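Call for Participants: Receive Antenna and Local Noise Study, Winter Season
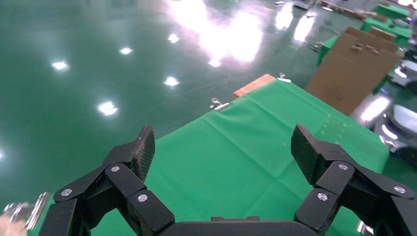 The Kustwood Radio Propagation Group invites licensed amateur radio operators and experienced shortwave listeners to take part in a measurement study of receive antennas on the lower HF bands. The study compares small loops, short active verticals, and low horizontal wires at ordinary residential sites, with attention to the noise that reaches the receiver along the feed line. Applications are open as of 2025-12-16 and will be accepted until all station places have been filled.

## Background

Many operators living on small lots report that a separate receive antenna improves copy on 160 and 80 meters. The reports are difficult to compare. Stations differ in ground conditions, in the distance from the house wiring, and in how the outer surface of the coaxial cable is treated where it enters the building. In October the Group completed a trial at Geraghty, its rural test site, and found that moving a common-mode choke from the receiver end of the cable to the antenna end changed the measured noise floor more than exchanging one loop for another. The trial used a single site with very little local interference. The present study is intended to repeat the comparison where people live.

## What participants will do

Each station will be operated for 26 days. During that time participants will be asked to:

- install the supplied receive antenna at least 30 feet from the main building, or as far away as the lot allows, and record the distance
- connect the supplied Jirkon logging receiver to a computer that can remain switched on overnight
- run the scheduled noise floor sweeps, which start automatically at sunset and again before sunrise
- move or remove the feed line choke on the dates given in the station schedule
- keep a short written log of changes in the house that could affect the readings, such as new LED lighting, battery chargers, or solar equipment

The daily work is light once the antenna is up. Installation normally takes an afternoon. Participants with their own calibrated receiver may use it in addition to the logging receiver but not in its place.

Transmitting is permitted during the study except in the two hours following local sunset. Stations that transmit must fit the supplied front-end protector and note the times and bands used. Receive antennas must be disconnected when a thunderstorm is forecast, and the lost hours simply entered in the log.

## Who may apply

Applicants must:

- be 18 or older
- hold a current amateur license of any class, or be able to show at least 3 years of regular shortwave listening
- have permission to install a temporary outdoor antenna no taller than 10 feet
- have a home internet connection suitable for a nightly upload of small data files

Apartment residents with access to a shared yard or flat roof are encouraged to apply - these sites are poorly represented in earlier work. Owners of very quiet rural sites are welcome, although a limited number of places is reserved for them. Previous experience with measurement work is useful but not required. Applicants should be comfortable fitting coaxial connectors and checking a cable for continuity.

## Equipment and support

The Group will lend each station one antenna, one logging receiver, 2 chokes, and 100 feet of coaxial cable. All items remain the property of the Group and must be returned within two weeks of the end of the station's schedule. Shipping is paid in both directions. The chokes are wound on ferrite cores and sealed; please do not open them, as each has been measured individually and its impedance curve is filed under its serial number.

The sweep software, Wurkska, runs on Windows and Linux. An installation guide will be sent with the equipment. One online briefing will be held before the first stations go on the air, and a recording will be available to those who cannot attend.

Participants receive no fee. A payment of $60 is made toward electricity, masts, and small hardware when the equipment has been returned. Contributors who complete the full schedule will be named in the final report unless they ask otherwise.

## Data and privacy

Readings are published by grid square only. Street addresses are used for shipping and are deleted when the equipment has been returned. The logging receiver stores signal levels and does not record audio. A participant may withdraw at any time and may ask that readings already submitted be left out of the published data.

## How to apply

Please send a message of no more than one page to the study coordinator, Joana Amaral, at the Group's usual correspondence address, with the reference "Call 426" in the subject line. Include:

- name, call sign if held, and grid square
- a sketch of the lot showing the house, power lines, and proposed antenna position
- the bands of greatest interest
- any period between January and March when the station could not be operated

Applications are reviewed in the order received, with some adjustment to obtain a fair mix of urban, suburban, and rural sites. Applicants will have a reply within three weeks. Those not placed in the first round may ask to be kept on the reserve list - stations do drop out, usually in bad weather, and replacements are often needed at short notice.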